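The Black Plate, the Red Tray and the One Good Fork: A Chat with Jeptoo Minja

Posted 3 August 2019

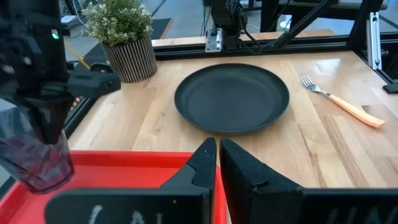 Black plate, single fork, red tray and the striped pot, on the butcher-block table.

I had been wanting to talk to Jeptoo Minja about tables for ages. She rents out place settings (plates, trays, cutlery, the occasional vase) from a workroom above the old Pitstead hardware store, and if you've been to a small wedding or a supper club in our corner of the county, you've probably eaten off something of hers. So I took the stairs, got out of breath, accepted a coffee, and sat down at the big striped-looking wood table where she tries everything out.

I say striped because it's butcher block, all those joined strips going from cream to honey to light brown, and I couldn't stop looking at it. Jeptoo noticed.

"Everybody does that," she said. "They come for plates and they want to buy my table. It's not for sale! I got it from a bakery that was closing, and it took four people and a lot of bad language to get it up here."

I asked her what she starts with when somebody calls and says they're having people over and have no idea what to do.

"The plate. Always the plate," she said. "People start with flowers, or napkins, and then they go looking for plates to match and get miserable. I put one plate on the table and we just look at it for a while. If they're still happy after the coffee's gone, we keep going."

The plate she keeps coming back to is a round matte black one with a thin raised rim. She calls it the Stidetti, which is the name that was on the box, and she bought her first stack on a whim three summers ago. I told her I'd always thought black plates were a bit much, a bit restaurant. She laughed at me.

"On a dark table, maybe. On this wood it calms right down. And think about what you eat! Tomatoes, eggs, rice, a piece of fish. All of it looks good on black. I'll give you soup, I wouldn't put soup anywhere near it, but it's too flat for soup anyway."

Then she told me the thing I most wanted to know, since my own dark plates look terrible within a month. Her rule is no scouring pads, ever, and no stacking without something in between. She cuts up old flannel sheets into circles. "Paper towels work too, but they slide, and then you're standing there with ten plates leaning on your chest."

We got onto forks, and I'm afraid we stayed there a while. Jeptoo has opinions about forks. She likes a silver head with a warm-colored handle, a sort of pale orange wood look, and she likes to set it down at a slant when she's trying out a place.

"Only for trying out," she said, wagging a finger. "When it's a real dinner it goes straight, on the left. My mother would come up those stairs if I did anything else. But when I'm deciding, I toss it down next to the plate like somebody just got up to answer the door. If it looks good messy, it'll look good neat."

Does she really do that with one fork? No knife, no spoon?

"One. If you put out the whole set you stop seeing it. With one you can tell if the handle's too fat, or the color's fighting the wood. I've sent back entire boxes because of one fork."

The box she didn't send back came from a small maker called Siltotier, and she hand-washes every piece of it, which she described as her penance. Wood-style handles and dishwashers don't mix in her house. She wipes the handles dry right away and lays them on a towel, heads all one way. I asked if customers wash them before they return them. There was a pause, and a look. "Some do," she said.

The red tray was my favorite thing in the room. It's a bright, bright red, rectangular with rounded corners and a raised rim, and I would have guessed it came from a school cafeteria. Wrong! Jeptoo's business partner, Tien-fu Lu, brought it in, and they disagreed about it for two weeks.

"I wanted everything quiet," she told me. "Black, wood, a bit of green. And in comes Tien-fu with this thing like a fire truck. I put it on the floor behind the door. He put it back on the table. I put it on the floor again."

Tien-fu, who had wandered in for the end of the coffee pot, was happy to defend himself. "She was clearing plates by hand, two at a time, up and down," he said. "I said, use the tray. She said it was ugly. I said, you can find it, though, can't you? You always know where the red one is."

Jeptoo admits he had a point. At a party in July she used it to carry the bread out and then left it at the near end of the table, meaning to move it, and three separate guests asked where they could get one. Now it goes on the rental list with everything else, and she tells people to leave it empty until the food comes out. "An empty tray says there's something coming. People like that. It keeps them in their seats."

I had to ask about the plant, because I'd been wondering since I walked in. It's all little green leaves with frosty whitish tips, and it sits in a tapered pot with narrow up-and-down stripes in dark brown-black and beige.

"Fake as anything," said Jeptoo cheerfully. "I killed so many real ones. There's one good window up here and the plates get it. People are snobby about fake plants, but a real one drops leaves in the butter."

She keeps it at the far side of the table, past the plate, so nobody has to talk through it. Her advice for the rest of us is to wash it! A fake plant that never gets rinsed goes gray, and guests notice even if they're polite. Hers goes upside down under the kitchen sprayer every so often. The pot she wipes with a damp cloth, following the stripes.

The pot has a name, too. It's Wei, after the line it came from, and it has stuck so well that Tien-fu says things like "Can you shove Wei over?" without any sign that this is odd.

Before I left I asked Jeptoo what she uses at home, fully expecting more black plates. She looked a little shifty.

"Chipped white ones," she said. "They were my aunt's. I've got two left with no chips and we fight over those."

She'll be taking bookings for fall dinners through the end of the month, and the workroom is open most mornings if you want to come up and try things out on the table. Bring a dish you cook a lot, she says, even if it's only a photo of it. Mind the third stair.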